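February, hand gripper 3 – pads and linkage

Picked up from Rhonda Kennedy's note on the Halim bench. She wrote that the fingers felt stiff near full open and asked for a check before the next table-clearing set.

Backed off both pivot screws a quarter turn, wiped the arms, put a drop of light oil at each joint. Travel is smooth now. Pads closed square on the 40 mm block, no twist. Left the spacing alone.
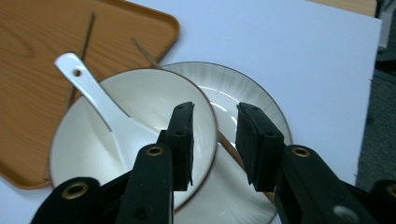 Fingers open over the rim of the bowl and the plate, tray setup.

The rims are the hard part. If one pad sits higher than the other, the bowl tips before it lifts, so check pad height with the fingers at 90 percent open as well as closed. The Gesmont sheet only asks for closed.

Pads next. The right one is getting ragged along its lower edge. Screws hold, so it can stay on for now, but I want a new pair from the Dotness drawer before we reach 1000 cycles. Change both together – a new pad against an old one pulls to one side.

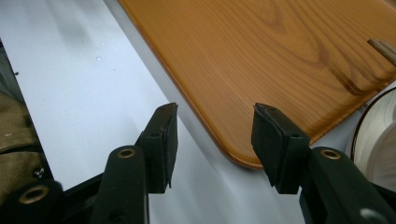 Both pads near the board corner. Note lower edge of the right pad.

To do: log pad change, re-zero the opening, tell Rhonda.

Recent entries
Gernovik cell, cable strain relief
Gripper 2, encoder swap
Pad stock count
Bench lighting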